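8 Feb 2019

The furnace died on Monday night, and I have been a worse person every day since.

I should put down how it went while I still remember the order. It had been making a noise since before Christmas, a sort of cough followed by a long thoughtful pause, and I had dealt with the noise by turning up the radio. On Monday there was the cough and the pause and then just more pause. I lay in bed and waited for it to finish its sentence. By morning the thermostat in the hall said 51 and I could see my own breath over the toast.

The furnace is a Collska. I know this now. For nine years I lived above it and could not have told you the name, and this week I have said "Collska" out loud to so many strangers that it has started to sound like a stomach complaint. I have also learned that mine is a model they stopped making, and that people in the heating trade react to this news the way doctors react to the words "I looked it up myself."

First company: can't come until the 19th. Second company: could come today, wanted $140 to walk through the door, and wanted it before the door. Third company: a recording telling me my comfort was important, then eleven minutes of pan flute, then a click. I called back and got the same pan flute from the beginning, so at least I can say I've heard the whole piece.

I went with the second company. The technician was a very calm woman in very good boots, and I coveted the boots the entire time she was in the basement. She was down there for half an hour. I stood at the top of the stairs wearing a coat and a bathrobe, coat inside, robe outside, an arrangement I'd arrived at through trial and error and had stopped noticing. She came up and told me the igniter was gone, the blower motor was going, and the filter looked like something she'd find on a beach. When did I last change the filter? I said, "Recently." She was kind enough to write something on her clipboard and not look at me while she wrote it.

The quote is $674, parts and labor. The parts are coming from a warehouse in another state and may arrive Tuesday. She stressed the may.

So it's been four nights with a space heater. I have one, and it can heat one room or it can run at the same time as the microwave, but it can't do both, as I found out on Tuesday with a bowl of soup going around in there. Then I was standing in the dark with cold soup looking for a flashlight whose batteries I had borrowed for the remote. The fuse box is in the basement, naturally, next to the corpse.

Since then I've been living in the bedroom like a lodger. The kettle is in here. The bread is in here. I moved the ficus in on Wednesday, out of guilt, and it has dropped leaves on the pillow both nights in protest. I read that you're supposed to leave the kitchen tap running at a trickle so the pipes don't freeze, so there's that too, a thin little sound all night long, and if you think that has no effect on a person my age trying to sleep, I envy you.

Things I've learned about cold, in no order. Wool socks over cotton socks is good and cotton over wool is useless. Butter becomes a building material. Olive oil goes cloudy and looks at you. A hot water bottle is the greatest invention of any century and the one I own leaks at the neck, so you have to sleep with it standing up, and you have to sleep quite carefully yourself. Shaving is optional. The toilet seat is a daily test of character and I've failed it daily.

I did try being out of the house as much as possible. On Wednesday I spent most of the evening in the library, which closes at eight, and then moved to Huamán on the corner, which closes at ten, and made one bowl of chicken soup last until they were putting chairs up. It's good soup. It has cilantro and a whole potato in it and a half an egg, and they bring a green sauce on the side that I've never been able to finish. The owner asked if I was waiting for somebody. I said no, my heat's out, and he brought me a second roll and told me about a winter he'd spent in an apartment with no windows in the bathroom. I mean there was a hole for the window. He seemed to look back on it fondly. I hope I get to that stage.

Walking home I did the thing where you look into everyone's lit-up windows and resent them. There's a house on my street where a man was walking around his living room in a T-shirt. In February! Showing off.

Thursday I thought I would be practical and buy a second space heater. This is apparently what every other resident of Wuvville thought too. The hardware store had a gap on the shelf and a handwritten sign that said NO HEATERS PLEASE DON'T ASK. I asked. The kid at the register pointed at the sign without looking up from his phone, and fair enough. I bought weatherstripping instead, two rolls of it, because I had driven there and felt I should come away with something. I put it around the back door when I got home. I put it on so well that the back door no longer closes. I've got the ironing board wedged against it, so between the board, the trickling tap and the ficus, the place now looks like I'm expecting a siege.

I also downloaded Sorkari, an app that's supposed to find you people nearby with things to lend. A coworker swears by it; she got a tile saw that way. I typed in "heater" and it offered me an egg incubator, a heated blanket for a horse, and a man 12 miles off with what he called a "mostly fine" kerosene unit. I looked at the horse blanket for longer than I'd like to admit. It has chest straps. I'm keeping it in reserve for Sunday, when it's supposed to go down to 9.

My sister called and told me to come stay with her. She has three children under seven and a parrot. I said I didn't want to be any trouble. She said the foldout was already made up, I said no really, and she said, "You'd rather freeze," and I let that one just hang there in the air along with my breath.

What gets me is how much of it is my own doing. That filter is a $15 item. It takes a minute to change, it slides in like toast, and there's even a little arrow telling you which way it goes. The last person to change it may have been the previous owner. I found his pencil marks on the side of the unit, dates in a neat column, every June and every December, going back years, and then the column stops at the month I moved in. I stood there with the flashlight (batteries restored, remote dead) and felt I was reading a report card. I've bought four filters. I've bought a pencil.

Other household news, for completeness. The neighbor's cat has stopped coming by, having evidently reviewed the accommodations. The candle I got as a gift, the one called Cashmere Evening, gives off no heat whatever but has made the entire bedroom smell like somebody's aunt. I finished the long novel about the lighthouse, mostly to have a reason to keep my hands under the covers, and turned pages with my nose toward the end. The lighthouse keeper is cold for 400 pages. I thought it was overwritten when I started it last fall and now I think it's reporting.

Today was better, being Friday and being at work. I have never in my life been as fond of my workplace as I've been this week. I got in before seven. I stayed till they'd all gone to happy hour. I used to complain about those fluorescent lights, I believe there's an email, and this afternoon I leaned back and looked up at them, and at that plain white ceiling with its beams, and thought: seventy-one degrees, and someone else pays for it. I took my coat off. I took off the sweater under the coat and was down to the shirt, like the man in the window.

Then I came home and got back into the coat and the robe, and wrote this with gloves on, so if I can't read it later that's why. Bread's on the nightstand. Water bottle's filled and standing up. The tap is going.

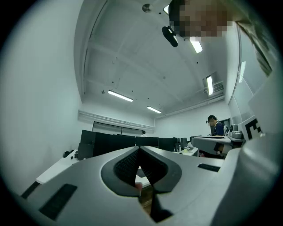 To do before Tuesday

Call the parts warehouse, be nice.

Get cash out – the technician's card reader is "moody."

Undo the back door. Either a thinner strip or plane the door, and I'm not planing a door.

Return the second roll if they'll take it.

Apologize to the ficus.

Answer the horse blanket man.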